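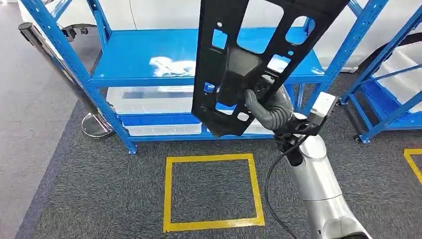
A black moulded plate in the grip of the robot's hand, with the blue shelving behind.

Small factories often ask me if they can try a robot before they buy one. Stakonier, a company in Cledcombe, has offered this since January under the name Parsa. The customer sends a box of parts, the company teaches an arm and hand to handle them, and at the end there is a written report. I spoke with the engineer who runs the service. The company asked me not to print names, and I agreed.

My first question was what kind of parts people send. "Mostly the ones they are tired of," the engineer told me. "A plain box is easy, and you can buy a cheap gripper for it. We receive plates with many openings, covers, brackets. A suction cup wants a flat closed surface, and these parts do not give it."

For such parts Parsa uses a hand with several fingers, which the company calls Bulik. It can close around the edge of a plate and hold it upright. I wanted to know if fingers are not too slow for real work. The engineer did not try to sell me anything here. "They are slower. If you have one part and you make it all year, please do not rent from us, buy a simple tool. If you have 40 different parts, then we can talk."

The trial takes 20 working days and asks for at least 200 attempts with each part. Every failed grip goes into the report with the reason, if the reason is known. I have read one of these reports, for part number 501, and I liked that the bad results came on the first page. I liked less that the costs of installation were left for a separate offer. When I mentioned it, the answer was short: "Yes, customers say this also. We are changing it."

We talked for some time about the floor. Yellow tape on the carpet marks out squares by the shelves, and I asked if a customer must do the same at home. "Tape is enough to begin," said the engineer. "What we need is that the shelf stays where it was. People push it a little when they clean, and then they telephone us."

Training of the staff is included, but only for two persons, and I think this is too few for a place that works in shifts. More can be added for a fee. The engineer sees it in another way -- two people who use the system every day learn more than ten who watched it once.

The next trials start after 23rd February. Customers must send their parts one week before, with spare pieces, and the parts are returned together with the report.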